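Workshop Tips: Handling Dishes with Hand-Held Grippers After a Slip Fault

Reading time: 2 min

Smooth round dishes are the hardest household item to hold with a two-finger gripper. The notes on this page follow a fault at the Cludside workshop in March, when a plate rotated out of the fingers during a table-clearing run and broke on the floor. The operator was unhurt. The gripper log showed a normal close command and a normal finger position, so the fault was first put down to the plate. It was a loose wrist connector on the left unit.

The connector had backed out far enough to drop the force signal at certain wrist angles. With the signal gone, the controller held its last value and did not report an error. Cycle count at the time of the fault was 1331. The previous connector check had been done at 665.

Check the wiring before each session. Put both grippers on, close them on a folded towel, and turn each wrist slowly through its full range. Watch the force reading. A reading that freezes while the hand is moving is a fault – stop and reseat the connector. Do not tape over a loose one.

Leave slack at the wrist. A cable that is tight with the arm extended will work its connector out over time. Tie the cable to the forearm side of the strap, never to a finger or a moving link.
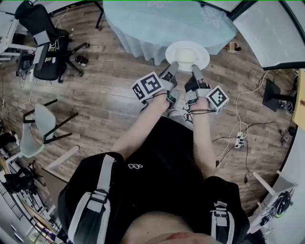
With two hands on one plate, take the rim at two separate points and keep the plate low until the grip is proven. Lift it an inch, hold for a slow count of five, then raise it. If it turns at all during the count, set it down and start over. A plate with a raised center is easier to watch, as any tilt shows early.

Wipe the finger pads with a damp cloth and let them dry. Dish soap residue caused 16 of the 29 slips recorded at Cludside before the connector fault, and it leaves nothing to see on the pad. Skip oil-based cleaners.

Check the marker cubes for play. A cube that shifts on its mount gives a wrong hand position, and the recorded path will be off even when the grip is sound. Tighten by hand, then a quarter turn with the driver.

Route power cords away from where the operator steps. Attention is on the dish, and a foot on a cord can pull a plug or bring down whatever is attached to it.

After any drop, save the log before powering off. The Tevico controller overwrites its buffer at restart. Sweep first, log second, if the floor has shards on it.

Replacement wrist connectors with a locking collar are listed under Lisska spares. The older push-fit type should be pulled from service.

Contact: Kavanagh Workshop Notes | © 2019 Kavanagh | Back to top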